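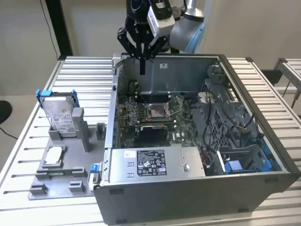
*Fig. 1. CPU task, Patora cell. Case open, chip in the fixture pocket.*

Handout 5, Aug 23, 2024. Read before lab

Fault: protective stop on the way down to the socket. Force limit set at 80 N, log shows 76 at the stop. So why did it trip?

- limit checked on the raw signal, log is filtered. Peak gets lost
- socket height taught on the old fixture, never re-taught
- operator hit resume without looking. DON'T. Jog up first, then look at teh pins

Speed on approach was 5 mm/s, fine. Not a speed problem.

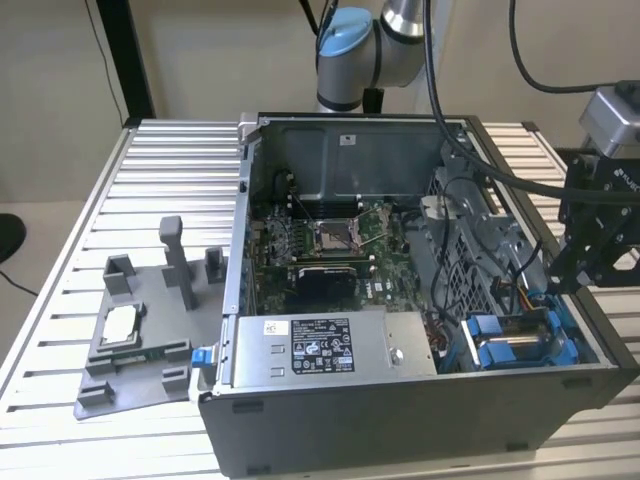
Anjani Hutapea asks whether the raw peak can be recovered after a stop. Only if the buffer is saved before reset, so save it frist.

For next time: sketch the stop sequence, mark where a person has to decide.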